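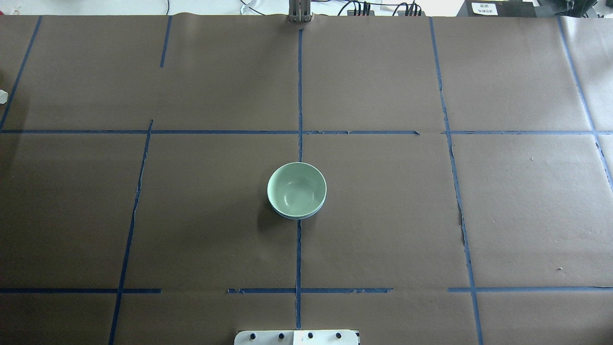

The pale green Pasari bowl on brown paper, taped off in blue.

I've bought enough pretty bowls to be suspicious of any set that spends more words on its colors than on its sizes. The Pasari listing gives you a paragraph on "morning mint" and doesn't mention capacity at all. I ordered 2 anyway, the green and the blue, and paid 85 for the pair.

The green is nice, I'll give them that. The rim is a touch lighter than the inside and there's a proper foot ring, so it's easy to pick up off a flat counter. It's round and fairly deep, good for soup, less good for salad unless you like chasing leaves around the bottom.

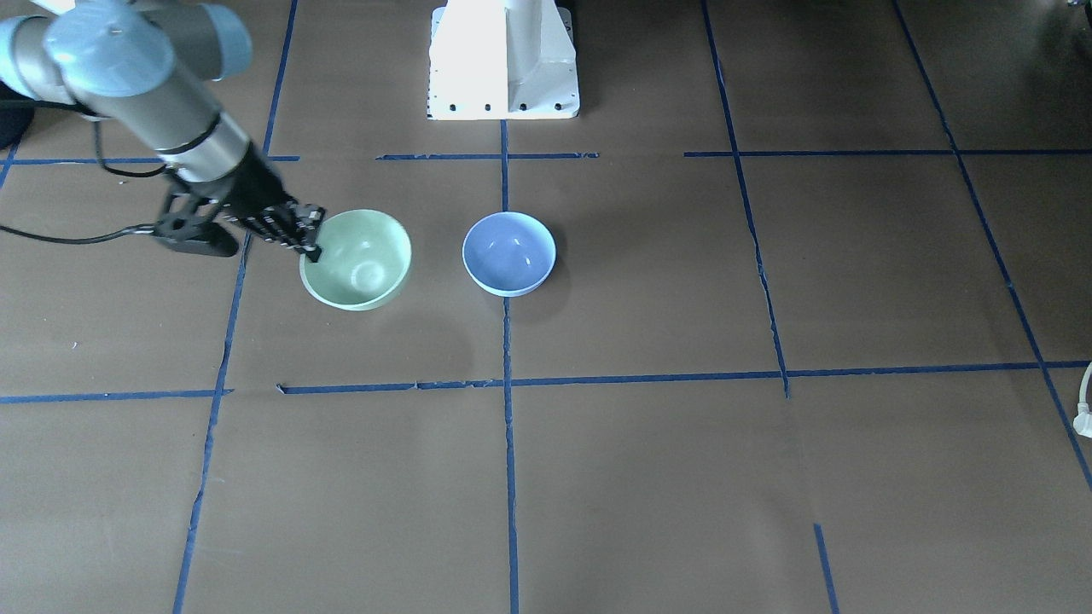

Green bowl and the lavender-blue one, which has a bright white rim.

My gripe is the size. The blue one comes out slightly smaller, and the shop sells them as a matching pair. Tania Weerasinghe in customer service told me that "variation is part of the character." Maybe – but they don't nest the way I'd hoped, and at this price I expected a match.

The glaze is glossy and shows every fingerprint. The listing has over 144 reviews, nearly all five stars, and I can't find one that mentions it.

I'm keeping the green. The blue goes back Saturday, if Pasari ever sends the return label.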